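Surko wrist cable kit for two-arm countertop setups (replacement loop, clip set, strain relief)

Home / Spares / Arm cabling / Wrist cable kit

Status: in stock. Ships from the Plumden warehouse.
Replaces: old style wrist loop, all lengths
Fits: Otico bench arms, left and right, with the round wrist joint
Does not fit: Otico floor arms, anything with the cable routed inside the link

READ FIRST: snag stop notice

Applies to every arm still on the old loop. If you are on the old loop and doing liquid work, stop the liquid work until the kit is on. Dry work OK at reduced speed.

What happened. Customer site, pouring trials, cup to bowl on a normal counter. Right arm carrying a cup. Wrist rolled past where the old loop likes to be, the slack caught on the bracket corner, cable went tight and the connector backed out partway. Not all the way, which was the problem. Arm lost wrist feedback but the gripper kept its last command. Controller took 2 seconds to call the fault and in that time the wrist kept rolling. Juice over the counter, some down into the wrist. Nobody hurt. One motor joint replaced.

If the connector had come right out the arm would have stopped straight away. Half out gives you an intermittent signal and the old firmware reads that as noise and waits. Fixed in the current firmware, see below, but the firmware alone does not stop the snag. You need both.

Ludivine Besson at our service desk took the call and wrote up the fault. Gaspard Marchal did the retest on the bench with the same sort of job: juice, a plastic cup, a pink bowl. Water would have done but juice shows up where it went.

Where to look on your own arm

Look at the loop over the top of the wrist joint, and at anything hanging under the wrist. Old loops stand up high and droop low. Both ends are a snag risk, the droop is worse as it can touch the counter or hook a cup handle on the way past. Check with the arm low over the counter, as it would be for a pour, not parked. Parked it looks fine.

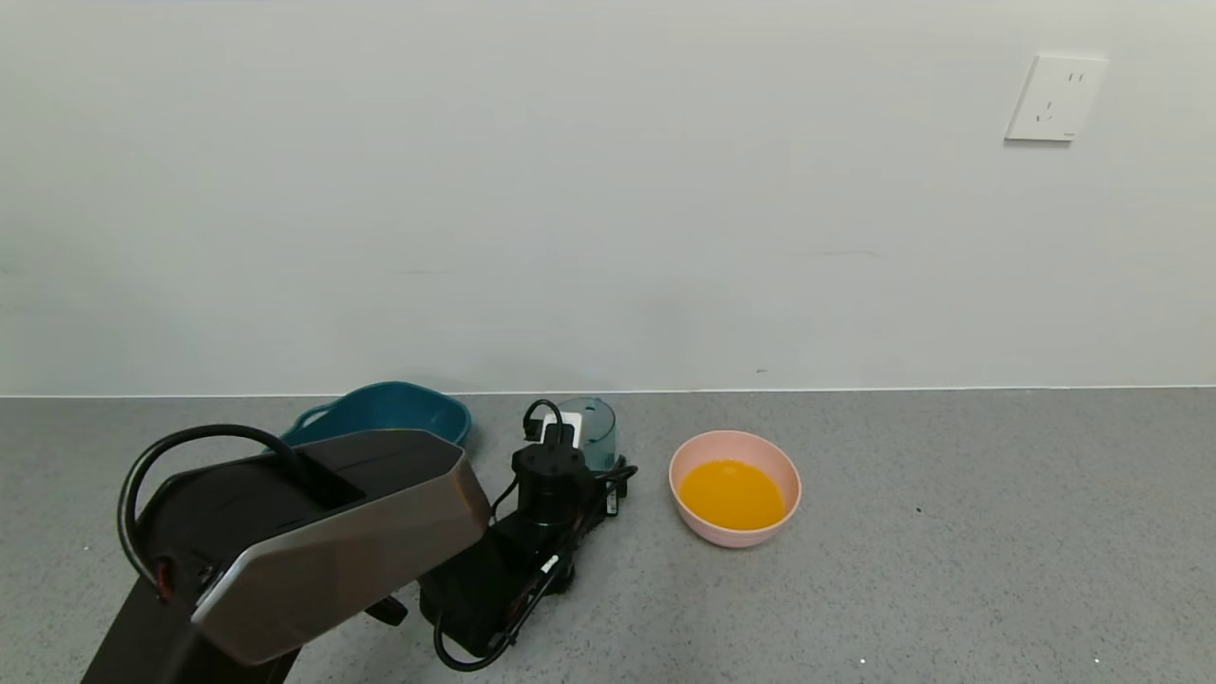
What's in the kit

1 wrist loop, short, black
1 latching connector, goes in place of the push fit one
5 cable clips, screw down
1 strain relief block
1 splash sleeve
Spare screws for the clips
Printed card with the routing

No glue, no zip ties. Please don't zip tie the old loop down as a fix. We have had two arms back with the insulation cut through by the tie and that's a worse fault then the one you started with.

Specs

Loop length: 137 mm between connector faces
Latch pull-out: 400 N minimum, tested on each batch
Sleeve: wipe clean, not for dishwashers
Color: black only
Tool needed: small hex key, not included

Fitting

1. Power off at the wall. Not the stop button. The stop button leaves the logic side live and you will be pulling a connector.
2. Lower the wrist onto a block or folded towel so it can't drop when the brake goes.
3. Take off the old loop, both ends. Look at the pins. Green or sticky = do not reuse, send it in.
4. Strain relief block goes on before the new loop. Everybody does it the other way round and has to start again.
5. Clips next, following the card. Leave the last one loose.
6. Plug in the loop, listen for the latch. Tug it. Tug it again.
7. Roll the wrist by hand end to end, both directions. Cable should never go tight and never drop below the gripper body.
8. Tighten last clip. Sleeve on.
9. Power up, load the current firmware, run the wrist check from the service menu.

If the wrist check fails, don't clear it and carry on. Call us.

Before you go back to liquids

Run the pour path with an empty cup. Then a small amount. Then your real amount. Keep the other arm back from the pour, an arm close by gives the loop one more thing to catch on. Keep a clear bit of counter past the bowl. Keep mains outlets away from the side you pour toward, and above counter height.

Keep a hand near the stop for the first runs, and keep that hand out of the space between the arms. Sounds obvious. The fault we had moved the wrist on its own for 2 seconds and that's enough to pinch. 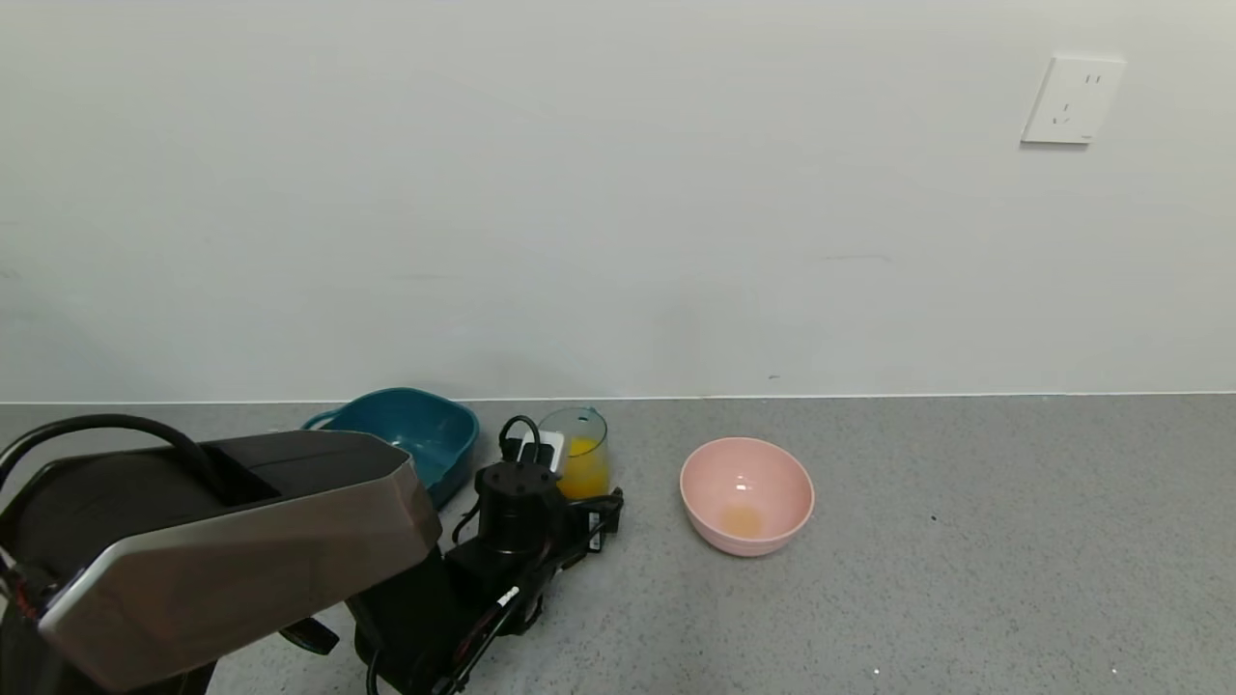
Pour work with both arms at the counter, orange liquid in the cup and in the bowl.

Liquid already got in?

Power off at the wall, leave it off. Don't run the joint to "dry it out". Don't spray cleaner in. Wipe the outside, bag the arm, send it to service with a note saying what the liquid was. Sugar is harder on the joint than plain water, it sets and drags on the brake. Liquid damage is covered if the arm was on the old loop. Not covered if the kit was sent to you and left in the box, sorry.

Questions we keep getting

Do I need one kit per arm? Yes. Left and right use the same kit, card shows both.

Can I keep the old loop as a spare? No, bin it.

I have the Masson gripper adapter. Fits, but the sleeve has to be trimmed at the marked line.

Does the new loop cut my wrist range? Slightly, at the far end of the roll. Pours don't go there.

Does it void anything if I fit it myself? No.

Firmware only, no kit? It will stop the arm sooner. It will still snag.

Ordering

Arms bought before August: kit is free, give the arm serial number at checkout and the price goes to zero. Shipping too. Later arms have the short loop from the factory and don't need this, check for the latch if your not sure.

Returns of opened kits not accepted, clips are counted at packing.

Notice last changed April 18, 2019. Sleeve trimming line added for Masson adapter, step 4 moved ahead of clips.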